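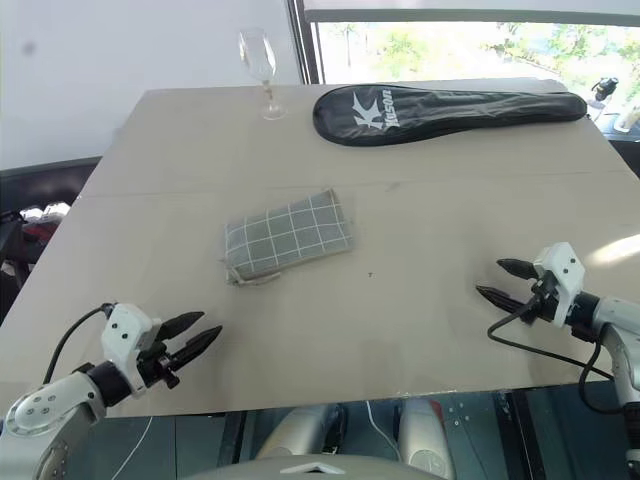 Search the site Enter keyword Go

Room 412, Shared Table and Loose Items: Safety Checklist with Comments
October – by Chantal Ouellet
Last updated: October, after replies from Dale and Tanner

Scope: Room 412, Plilport building. The big tan table, what gets left on it, the shelves, the floor and the way out. Results are Pass, Fail, Watch or N/A. I added Watch myself. The old form only had Pass and Fail, and as far as I can tell every line on it was a Pass for years, including the month the door closer was hanging by a screw.

I have been asked to keep comments short. I've tried.

SECTION A. THE TABLE

A1. Top is level and doesn't rock.
Result: Pass.
Comment: Leaned on each corner with both hands. No movement. The last report said "stable" with no word on how that was tested, so please write down what you did next time.

A2. Surface free of splinters, chips and lifted edges.
Result: Pass.
Comment: It's smooth. I ran a cotton rag over the whole top and it didn't snag.

A3. Joins and seams flush.
Result: Watch.
Comment: There is a faint seam across the top, nearer the far side. I'm told it is "purely cosmetic." Maybe. I could feel it with a fingernail in one place, and a stemmed glass has a small foot. Turkov, who supplied the table, say it was like that when it left them, and I don't find that as comforting as they seem to. Keep glassware off the seam until somebody has put a straightedge across it.
Reply, Dale Campbell: I've set coffee on that seam every working day and never lost a drop.
Reply, Chantal: Noted. Your mug is as wide as a saucepan. Stays at Watch.

A4. Surface clean before use.
Result: Pass.
Comment: Wiped with Fito spray and let dry. The label says it needs no rinsing. I rinsed.

SECTION B. GLASSWARE

B1. Glass kept away from table edges, one forearm's length minimum.
Result: Fail.
Comment: The stemmed glass was standing near the far left edge. It's tall and thin in the stem, so a sleeve is enough. There is plenty of table. Use the middle.

B2. Glass empty when left unattended.
Result: Pass.
Comment: Empty.

B3. Glass clean, no film or dried residue.
Result: Watch.
Comment: Something pale on the inside of the bowl, or else a reflection. I looked at it from two sides and couldn't settle it. I don't accept "it's just the light" as an inspection result, and I don't want to write Fail over a shine either. Wash it, hold it to the window, and fill in the line again.
Reply, Tanner MacLeod: It's just the light.

B4. No chips at rim or foot.
Result: not entered.
Comment: I had already used up the time allowed for Section B. A rim check means picking the glass up and going all the way around it slowly. If you only glanced at it, leave the line blank like I did.

B5. Stemmed glass in this room at all?
Result: no box for this on the form, so I'm asking here.
Comment: Lorne MacLeod's view is that plastic tumblers "feel like the dentist." I understand. I still haven't heard what a flute is for in a room where people also leave sports gear. Could we get one shelf with a lip on it and call that the place for glass? Echeverría quoted us for one in the spring and the quote is still in my drawer.

SECTION C. BAGS, COVERS AND CASES

C1. Sports covers closed and laid flat, with handle end clear of the edge.
Result: Pass, grudgingly.
Comment: The black padded racket cover (Kason on the head, in white) was lying flat with its narrow end pointing in toward the rest of the table. Good. It was also right beside the glass, and anybody who grabs it by the handle end and swings it around could send the head straight into the stem. The form treats these as two separate passes or fails and has no line for what happens when you put them side by side. I've suggested one, see E3.

C2. Owner's name inside cover.
Result: not entered.
Comment: I don't open other people's covers. Whoever wrote this line should say who is meant to check it.

C3. Cover fabric free of tears, strap and zipper sound.
Result: N/A for now.
Comment: Outside looks fine from where I stood. Not signing for a zipper I haven't tried.

C4. Drawstrings and cords tucked in or tied off.
Result: Fail.
Comment: The gray-green checkered pouch in the center has its cord trailing out of one end and curling onto the table. I know how this sounds. It is a small soft pouch and a small piece of cord. But a loose cord hooks on a watch, a button or the foot of a glass, and then whatever it's hooked on comes along when you walk off. Tuck it in. It takes a second.
Reply, Dale: Has a drawstring ever hurt anyone in 412?
Reply, Chantal: We didn't keep a record before this form, so your guess is as good as mine.

C5. Soft pouches checked for hard or sharp contents before being moved or stacked.
Result: not entered.
Comment: Same trouble as C2. The pouch looks soft and a bit wrinkled, and the form would like me to conclude from this that there's nothing sharp in it. I won't. Ask the owner, or press it gently through the cloth with the flat of your hand before you put anything on top.

SECTION D. THE ROOM

D1. Clear walkway on all sides of the table.
Result: Pass.
Comment: Paced it. Two people can get by each other if one of them turns sideways. The chairs along the back wall need to stay along the back wall.

D2. Door opens fully and closes by itself.
Result: Pass.
Comment: Closer was replaced. Tested it 4 times, the last one with the window open, and it latched each time. The previous sheet says "tested" and nothing more.

D3. Floor dry and free of trip hazards.
Result: Watch.
Comment: The mat by the door curls at one corner. It has been "on order" for so long that I'd like to see the order.

D4. Lighting good enough to read a label at the table.
Result: Pass in the afternoon.
Comment: I'd want this done again after dark before I believe it. See also B3, where the light is already getting the blame.

D5. First aid kit stocked, with tweezers and adhesive bandages.
Result: Pass.
Comment: Tweezers present. Bandages present. The burn gel has hardened in the tube, so take it out. The form doesn't ask about gel.

D6. Dustpan and brush for broken glass within reach.
Result: Fail.
Comment: Brush, yes. No dustpan. Lorne says it's in the hall closet. I looked in the hall closet.

SECTION E. CHANGES I'M ASKING FOR

E1. Allow 15 minutes for the whole sheet, written at the top. The present wording, "a quick look," is how we ended up with a page of passes.

E2. Replace "looks OK" everywhere with what was done: leaned on, wiped, lifted, opened.

E3. New line: "No glass within reach of anything long, loose or likely to be grabbed." Kerstin Sæther thinks the wording is clumsy and she's right. Send a better one.

E4. Decide whether a pouch or cover left on the table overnight goes to the shelf or stays put. Right now some people move things and some don't, and then I get asked where a racket cover went.
Reply, Kerstin Sæther: Shelf. And a note left where it was lying.
Reply, Dale: More notes. Great.
Reply, Chantal: I'm with Kerstin on the shelf. Not sure about the note – the last ones ended up on the floor, which would then fail D3.

OPEN ITEMS

Move glass to middle, wash, recheck rim and bowl – Tanner.
Straightedge across the table seam – Dale, with someone else reading it, please.
Cord on checkered pouch tucked in – owner, or whoever gets there first.
Dustpan – Lorne.
Mat – whoever placed the order, if there was one.
Evening light check – me.

Sheet stays open until the fails are cleared. Please don't initial a line on my behalf. The last time that happened my initials were spelled wrong.

C. Ouellet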